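Why Is Steamed Bread So Fluffy?

By Taner Karakaya

Print this page | E-mail to a friend

Have you ever bitten into a steamed bun? It's soft, it's squishy, and it's full of teeny tiny holes. Somebody had to put all that air in there, and that somebody is alive! Meet yeast.

Yeast is a fungus, so it's a cousin of the mushroom. Each yeast is a single cell, far too small to see without a microscope. When the baker mixes it into flour, warm water and a little sugar, the yeast wakes up and starts eating. (Sugar is its favourite!) As it eats, it lets out a gas called carbon dioxide, the same gas that makes the fizz in your lemonade.

So why doesn't the gas just float away? Flour has proteins in it, and when you knead wet dough they link up into a stretchy net called gluten. The gas gets caught in the net like breath in a balloon, and up goes the dough!

Now for the cooking part, and this is where steam does something really clever. Water boils at 100 degrees Celsius and turns into a gas. Steam rises through the holes in the steamer, touches the cooler bun and turns back into water, and when it does that it gives away a whole lot of heat. The bubbles swell, the dough sets firm around them, and the yeast's work is done.
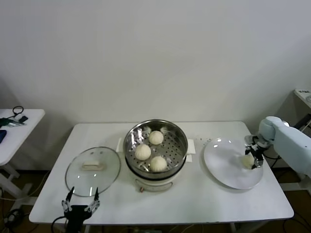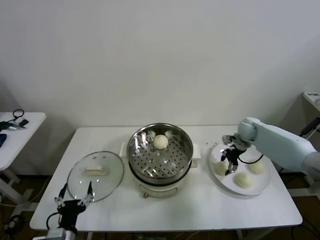
Pale buns in an electric steamer: three in the first photo, one in the second.

Bread from an oven goes brown and crusty. Steamed bread stays pale! Browning needs a hot, dry surface, much hotter than boiling water, and a bun sitting in steam never gets there. No colour, no crunch, just fluff.

Try it yourself!

Ask a grown-up to help you pour warm (not hot) water into a small bottle. Add a spoonful of sugar and a spoonful of dry yeast, swirl it, and stretch a balloon over the top. Leave it somewhere cosy for 30 minutes. What happens to the balloon? Try another bottle with cold water and see which one wins.

Word to know: ferment (fer-MENT). What yeast does when it turns sugar into gas.

Shared 467 times | 20 comments

Contact us | © Drarkevville Science Club for Kids | Back to top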